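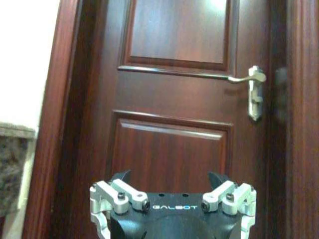 Ticket: Left lever drifts during teleop, door and laundry task
Site: Sornundale, apartment bathroom
Opened by: Kojo Asante
Status: Open, waiting on vendor

Kojo Asante, 9:40 am
Operators report that the left gripper ends up low and left of where they think they put it. Worst on the door handle. Straight reaches are fine. It starts after the operator has been driving for a while, so a quick check in the morning shows nothing. We have 607 demos from this site and I don't know how many are affected.

Toltia support, 10:15 am
Thanks for reporting. Please recalibrate the left leader arm and restart the session. This resolves most drift issues.

Kojo Asante, 11:05 am
Recalibrated twice, restarted twice. Same thing. I would also like to know what "most" means.

Kwame Dogbe, 11:30 am
Pulled the logs from the Hindport server. Commanded and measured joint positions on the left arm agree the whole way through, even in the runs people complained about. So the arm goes where it is told. What it is told is the problem, or what the operator sees is. I would stop calling this drift until we know which.

Toltia support, 1:20 pm
Our team believes this may be caused by reflections on glossy surfaces affecting the wrist view. We suggest covering the door with matte film.

Kojo Asante, 1:45 pm
The door is shiny, I'll give you that. But the wrist view doesn't feed the control loop in this setup. It goes to the operator's screen and to the recording. A bright spot on a door panel can't move a leader arm. I'm not putting film on somebody's door to test a theory that skips that step.

Kwame Dogbe, 2:30 pm
Ran the laundry task for comparison. Right arm goes to the cloth in the basket, left arm stays parked and open on the door side.
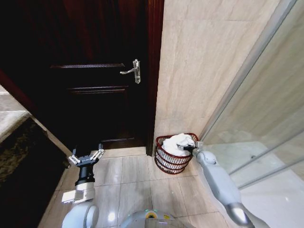
Right arm was where I wanted it. I kept my left hand still on the leader and watched the numbers. After 47 minutes the left leader was reporting a small wrist offset with my hand clamped to the table. Swapped the left and right leader cables at the hub and the offset stayed with the left leader. So it's in the leader itself, probably the wrist encoder or whatever holds it in place.

Toltia support, 3:10 pm
Firmware 441 includes improved drift compensation. Please update and confirm the issue is resolved.

Kojo Asante, 3:25 pm
I can't confirm it's resolved before I've installed it. Does 441 fix a cause, or does it subtract an offset it guesses at? If it's the second one, the recordings will look clean and still be wrong, and I'd prefer the fault where I can see it.

Kojo Asante, 5:50 pm
Installed on the spare leader only. Ran one long session, no offset. The spare never had an offset on the old firmware either, so this tells us nothing about 441.

Kwame Dogbe, 6:15 pm
Went through the demos by session length. Roughly 200 were recorded late enough in a session to be suspect. Tagged them, left them out of the Zakaria training set, didn't delete anything. The rest stay in for now.

Open items:
- Bad left leader to be boxed and sent back, old firmware left on it
- Toltia to answer the question about 441 in writing
- Door task on the spare leader only
- Sessions kept under half an hour until this closes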